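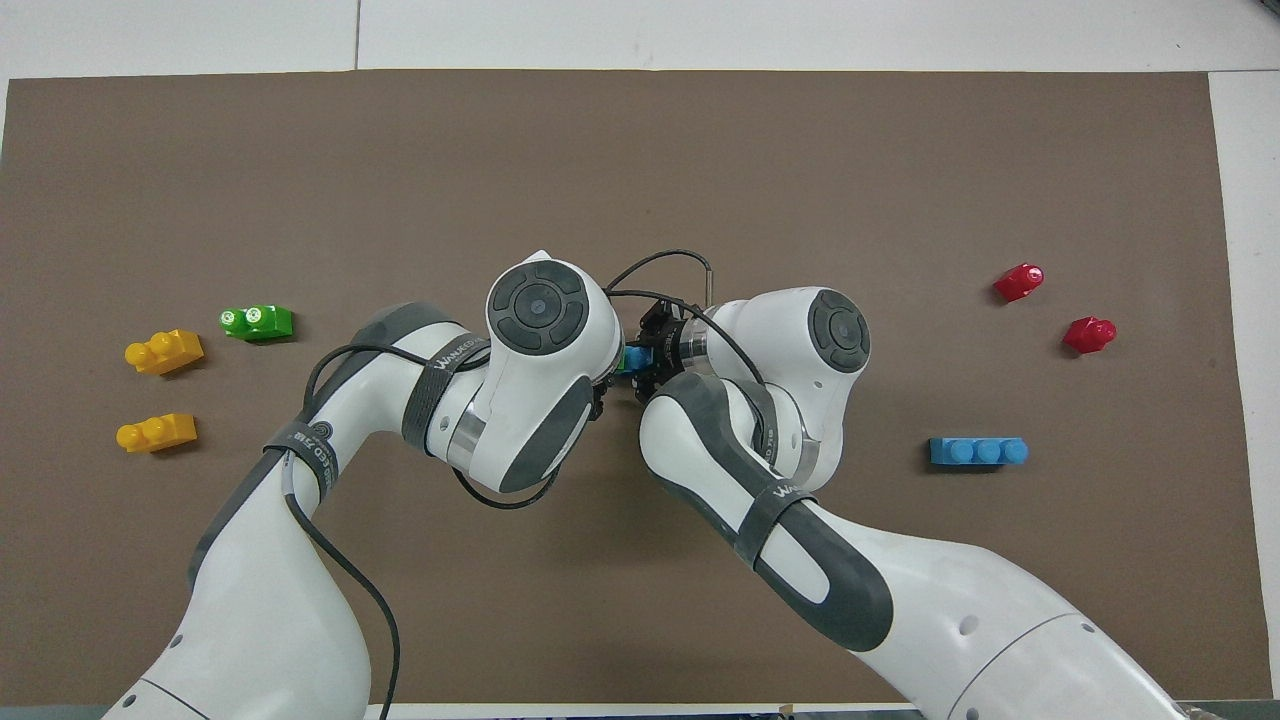
Plornamus Large Table Mat in Brown: Review

Posted 10/4/24 by Yareli Arriaga
Filed under: Tables and Surfaces

I bought this mat for our white table, which gets used for toy bricks more than anything else. The table had started to show marks and I was tired of wiping it down and still seeing them. I have now had the mat for 6 months and I think I know what it does well and what it doesn't.

Size and fit

I ordered the largest size. It covers nearly all of the area we use, with a strip of the white top left showing at the back and a narrow margin down the right side. I had measured for a tighter fit and got it slightly wrong, but I have come to like the margin. Small parts that stray off the brown are easy to spot on the white.

It comes in one piece, rolled in a cardboard tube. Mine had a curl at both short ends when it came out. I put a stack of magazines on each end and left it overnight, and in the morning one end was flat. The other took three more nights. The leaflet says to roll it backward to speed this up. I tried that and didn't see a difference.

Color

There were three colors on the page when I ordered: gray, a dark green, and this brown. The brown is a plain mid-tone with no pattern or grid printed on it. I wanted a grid at first. My sister-in-law Perla has the Setuvine mat with the printed squares, and after building on hers for an afternoon I changed my mind. Small bricks disappear into the lines.

On the brown, the bright colors show up well. A yellow two-stud brick can be seen from the other side of the room. Blue is also fine. The ones that give trouble are the dark tan and reddish brown pieces, and if your sets have a lot of those you may want the gray.

There is very little glare. The bare white tabletop used to bounce the ceiling light straight back at me and this is a real improvement in the evening.

Working on it

Bricks stay where they are put. On the bare table a single brick would slide if you brushed it with a sleeve. On the mat it mostly stays, and it can be picked up without chasing it. It is also a lot quieter. When my nephew tips out the tub (the 2000-piece one, all of it, every time), we can keep talking in the same room.

I would not build a tall model directly on it. The surface has a small amount of give, and anything narrow at the bottom leans. For the 112-piece crane I put a baseplate down first and had no trouble. Low, wide builds are fine without one.

The mat does not move around much. The underside grips the table well enough that I can sweep the bricks into a pile with my forearm and the mat stays put. Crumbs do get underneath it along the front edge and you have to lift it to get them out.

Wear

It has picked up a few light scuffs. They are faint and I notice them mainly when the light comes from the side. A damp cloth does not take them off. I tried dish soap on one and it looked the same afterward. Felt-tip pen did come off with soap if I got to it the same day. I left one mark for a week and there is still a trace of it near the corner.

The edges have not frayed or lifted, which was my complaint with the Sayegh mat I had before this one. That one was cheaper and started peeling at a corner by December of the year I got it.

I have not put anything hot on it. The leaflet says not to. I have not cut on it either, and I wouldn't – it is not sold as a cutting mat, and a knife line would show.

Storage

If you need the table back for meals, think about where this will go. It is too big for any drawer in my house. Rolled up, it stands in the closet in its tube, and after a few days in there the curl comes back. I leave it out most of the time now.

Who should buy it

People with a table that can stay set up, who sort or build with small pieces and want them to stop sliding. If you only get the bricks out once a month, a bedsheet does most of the same job and folds up.

I would buy it again in the same size and color. I would take half a star off for the curl and another half for the scuffs.

Rating: 4 out of 5

Comments (2)

Shamim Kazmi
Did the box say anything about sunlight? Our table is under a south window and the last mat faded in a stripe.

Yareli Arriaga
Nothing in the leaflet about it. Ours is away from the window, so I can't tell you. I would write to the seller before ordering.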